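Plelta Evening Book - a question a night, with the Alus bell
£27 the book, £5 UK post. Bell sold seperately, see further down. 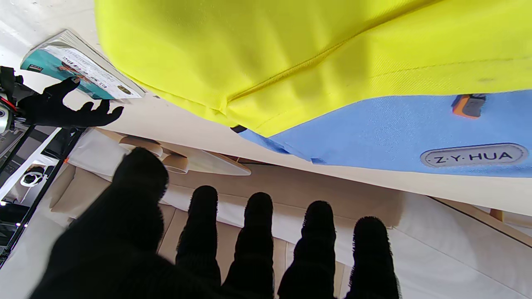
Lewis Pollock wrote in to say he'd had the book by his bed since October and still hadn't got past the question about his father. Is that allowed, he asked, stopping on one page for weeks, or do I have to keep moving? I feel like I'm failing it. I read the same four lines every night and then turn the light off. Some nights I write a bit. My wife is on page 60-something and keeps asking where I am.

Yes Lewis, allowed. Stay there. There's no schedule in it, we took the dates out on purpose after the first printing. A few people told us they'd missed a fortnight, felt guilty and put the whole thing in a drawer. So now no dates, no day numbers, just the questions.

What it is

A hardback book of evening questions for people who'd like to sit quietly at the end of the day and don't know what to do once they're sitting. 299 questions, one to a page, room underneath to write. Not tied to any one faith. Some of the questions come out of Christian evening prayer, some from Buddhist practice, some from the Stoics, a fair number we wrote ourselves at the kitchen table. Where a question leans on an older text the source is given at the back, with the page.

You read the question. Sit with it for a bit. Write something or don't. Bed.

A few to give you the flavour:

What did I hurry past today?
Who would I ring if I knew this was the last evening I could?
What am I still arguing about in my head, and with whom?
Is there a thing I own that I'm afraid of losing? Would I be smaller without it?
What did I get for nothing today?
If I forgave the person I thought of just now, what would I have to stop saying?

Some are harder than that. The section called Leaving is about dying, your own and other people's, and if you are newly bereaved you may want to leave it alone for a while. It's the last section and it has a grey page in front of it so you won't land in it by accident. Other customers have gone straight there and been glad. You know yourself.

The sections

Ordinary days. Work, food, tiredness, the people you live with.
Owing and owed. Gratitude, grudges, apologies not made.
Belief. God or no god, prayer, what you were brought up with and what's left of it. Written so you can use it from either side.
Body. Illness, ageing, sleep, being touched.
Leaving. As above.

You can go through in order or open it anywhere. Two ribbons, so a couple can share a copy if you don't mind each other's handwriting. Most do mind. We'd get two.

The making of it

Cloth over board, sewn not glued, opens flat after a bit of use. Cream paper, takes fountain pen without coming through unless you've a very wet nib. Dark blue only at the moment. The green sold out and Menzies, our binders, can't get the same cloth again, so when the new green comes it'll be a diferent green. Please don't email asking for the old one.

Fits a bedside table. Bit heavy to read lying on your back, be warned.

The Alus bell

Small hand bell, struck with a wooden beater. One note, long fade. Ring it to start and again to finish, or just to start. It's a nice thing to have and you don't need it. The book works fine in silence, or with the neighbour's telly coming through the wall.

Why a bell and not a phone timer? Because the phone's in your hand then, and we all know how that goes. If you have to use a phone, put it in another room with the volume up.

Bell is £10 if you buy it with a book, and we don't sell it on its own any more. Comes with the beater and a small felt ring to stand it on. If the beater splits write to us and we'll send another, no charge.

How long should I sit?

As long as the bell takes to go quiet, for a start. After a week or two you'll probably want longer. There's a page at the front on sitting: chair or cushion, eyes open or shut, what to do when your mind goes off to the gas bill. Short page. We've read a lot of long ones.

Do I need to be religious?

No. If you are, it shouldn't get in your way either. We've had orders from a vicar and from a humanist celebrant in the same post, both for groups.

Using it with a group

Works well with a few people, read one question aloud, quiet, then anybody who wants to speak can. No replies to each other, that's the only rule we'd push. The minute somebody starts giving advice it turns into something else. Groups at Kallden House have used it this way on their Thursday-type quiet evenings (they move about, check with them) and we've put their notes on a single sheet. It's free, ask and we'll put one in your parcel.

Is it therapy?

No. It's a book of questions. If an evening with it leaves you in a bad way, shut it and talk to a real person - a friend, your GP, Samaritans if it's late. We mean that. Some of these questions have teeth and half past ten at night is not always the time.

What if I hate a question?

Skip it. Or write under it why you hate it, which is often the best page in the book when you look back. One customer crossed a question out and wrote a better one. We asked if we could have it for the next printing and she said yes, so it's in, in the Belief section. She didn't want her name on it.

Gift wrapping

Brown paper and string, tick the box. We can write a short message inside the cover, in pencil so it can be rubbed out. Keep it short, our handwriting isn't up to much. Think a bit before giving this to somebody who's just lost someone. It can be right. It can also look like homework. A card first, the book later on.

Postage and returns

Books go out in a stiff box, usually next working day. Post for the book and bell together is the same as the book alone. Overseas, ask first, prices keep changing and we'd rather tell you than guess.

Send it back within 27 days if it isn't for you, as long as you've not written in it. If you have written in it, keep it, it's yours in more ways than one.

Stock note, 2/12/24: blue in stock, green not, bells low and the next lot are late. Last posting for Christmas will go on the home page when we know it ourselves. Orders with a bell in may go in two parcels, you only pay post once.

Questions to the usual address. Replies in the evenings mostly, sometimes slow - sorry.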